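The Soup Shelf, Revisited
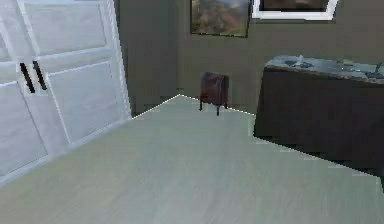
White doors, black handles, brown wall.

3/23/20

I have been eating soup out of cartons for most of my adult life and I have opinions about it, which I've mostly kept off this blog out of respect for the reader. That ends today. Between the state of the stores and the amount of time I now spend standing in front of my own pantry, shelf-stable soup is the only subject I'm qualified to write on.

For anyone new to the aisle, there are three names you run into where I live. Seteck is the old one, the one in the tall carton with the fold-down ears. Plunero came along in 2000 and told everybody that soup ought to have visible vegetables in it. Quintero is the store-brand-looking one that isn't a store brand, and I have bought it by accident more often than on purpose.

Start with Seteck tomato. It tastes like the color orange. I mean that kindly. It's smooth all the way down, there is a sweetness at the front that some people can't get past, and it takes grilled cheese better than anything else on the shelf. The carton says to heat it for 90 seconds and stir. In my microwave that gets you a warm rim and a cold middle, so I give it another round and stir again and then burn my tongue anyway. They changed the recipe a few years back and put "now even creamier" on the side. I couldn't tell the difference, but I resented being told.

The Seteck chicken noodle is another matter. The noodles have been sitting in broth since the factory and they've given up. You don't chew them so much as agree with them. If you like that (I do, when I have a cold), buy it. If you want a noodle with some backbone, boil a handful of your own and pour the broth over.

Plunero minestrone is the one I'd serve to a guest. It comes in the squat 400 gram pouch, which claims to feed two and feeds me. The beans are firm, the carrots are cut in different sizes as if a person had done it, and there's real pepper in there. My complaint is the pouch itself. The tear notch is on the left, the tear never goes straight, and the last inch opens all at once over the stove. I've learned to do it with scissors over the sink like someone defusing something.

Their lentil is good too, a little gray to look at. Add lemon. Their corn chowder is a dessert and should be shelved with the pudding.

Quintero makes a beef barley I'd stopped buying years ago and went back to this month for the simple reason that it was the only thing left. I owe it a partial apology. The barley is excellent, chewy and plentiful. The beef is more of a rumor. I counted on finding it near the bottom and found more barley. It's also the cheapest of the bunch by a good margin, and with a spoonful of mustard stirred in and some toast it made a decent dinner - better than the frozen thing I had planned.

A word on salt. I never read the side panel until last week, when I had run out of other things to read. One serving of the Quintero has 398 milligrams of sodium, and I was feeling pretty smug about that until I noticed the serving was half a cup. I have never in my life eaten half a cup of soup. I don't think I own a bowl that would let me.

As for storage, I keep mine with the labels out and the oldest in front, a system I put in place in May and abandoned by the end of May. The current arrangement is by height. It looks very organized and it's how I came to find a Plunero squash bisque well past its date behind the tall Setecks. I didn't eat it. I did think about it for longer than I'd like to admit.

The store out in Tramley still had a good stretch of soup when I went, though the tomato was gone and there was a sign asking people to take two of any one kind. I took two minestrone and two beef barley, then stood there trying to work out whether low-sodium beef barley counted as a different kind. The woman behind me said it did. I took two of those as well, and I can report that it tastes like hot water somebody has described beef to. Mustard doesn't save it. I've got one carton left if anybody wants it.

Next up, crackers, assuming I can find any. I have half a sleeve of the plain ones and I'm being careful with them.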